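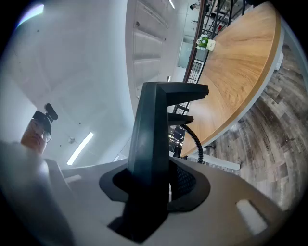
*Look for the loops: a black cable that hangs in a curl.*

# Why Are Some Cords Curly?

A straight cord has one hobby, and it is tying itself to your foot. A curly cord has better manners. Stretch it and it gets long. Let go and it creeps back.

To see how, wind a strip of paper around a pencil, then slide the pencil out. You've made a coil! Pull the ends gently. The paper isn't getting any longer. All that length was there from the start, packed up in circles. 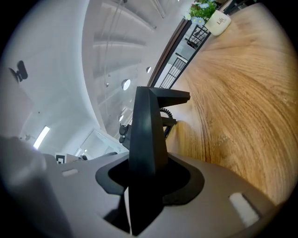 A coil remembers its shape. When a factory makes a curly cord, the cord is wound around a rod, heated, and cooled. After that, the plastic coating treats "curly" as its normal state and "straight" as something rude you did to it. Look at the black cable again, with its loops dropping down one after another. Each loop can open a little, and many little openings make one big stretch.

Metal springs work in a sneakier way. Pull one, and the wire mostly twists, a tiny bit all along its length. The metal wants to untwist, so the spring pulls back. 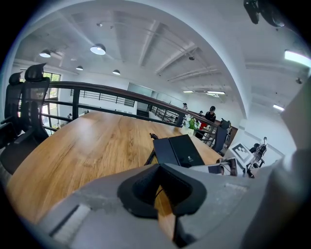
It does have limits. Kimie Maruyama, age 9, of Vindmont, pulled her spring toy across 2 rooms and down 3 stairs. It's now a long wiggly wire. Stretch a spring too far and it forgets what it was, and no amount of apologizing will help.

Plants got here first, by the way. Pea tendrils and cucumber tendrils curl up too, and the curls give when the wind blows.
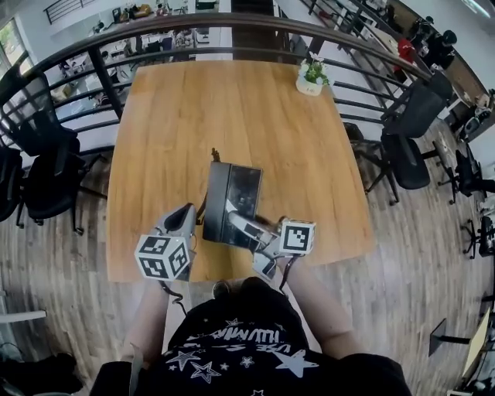
*Cables again, one dangling and one trailing toward the edge of a wooden table.*

**Try it:** cut 2 paper strips, each 30 cm long. Coil one and leave the other flat. Which one reaches farther? Measure before you argue.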